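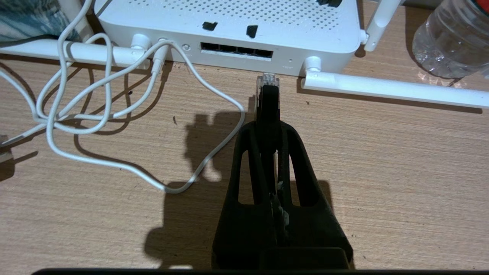
Cleltar的桌面夹爪套件Plemlow开卖，主打插拔小活

2020-03-23 快讯

Cleltar今天上架Plemlow套件，夹爪加腕部小相机加一套控制软件，面向做路由器、机顶盒测试的小厂和实验室。首批2,000套，官网直接下单，海外发货要等到8月。

卖点就一个：插网线。透明水晶头，后面拖着软线，夹住，对准网口，推进去。听着简单，做过产线的都知道线一歪就废。老款夹爪指头太宽，伸到网口跟前常把相邻的口挡掉，这次指尖收窄，爪身镂空，减重，顺带给线留了走线的位置，黑色网线从爪子中间穿下去。

产品负责人Borghild Myklebust在电话里说，内部测试连插100次，中途不停机，成功70次，“失败的大多是角度问题，软件还在改”。这个数她没回避，给个好评。不过七成离上产线还远，目前更适合做研发和教学。

安装方面，普通木桌就能用，不用打孔。说明书给的首次标定时间是53分钟，熟手应该能再快点。标定步骤写的有点乱，第二章和第四章讲的是同一件事，参数却不一样，希望尽快出修订版。

几个要注意的：
电源线那种圆头也能夹，但官方暂时只保证网线水晶头。
带卡扣的线拔出要换另一副指尖，单卖，价格未公布。
强光直射下相机容易认错口，桌面灯最好挪挪位置。
夹爪自己的影子也会干扰识别，软件里有个补偿开关，默认是关的，记得打开。

国内代理是Gu，售后放在Cedby，保修期两边说法不一，我们已经去问了，有回复再更新。

另外，老用户能不能只买新指尖？Myklebust说可以，接口没变，固件要先升级，升级包本周内放出来。价钱同样没说。

试用机已在申请，到手后在发详细评测。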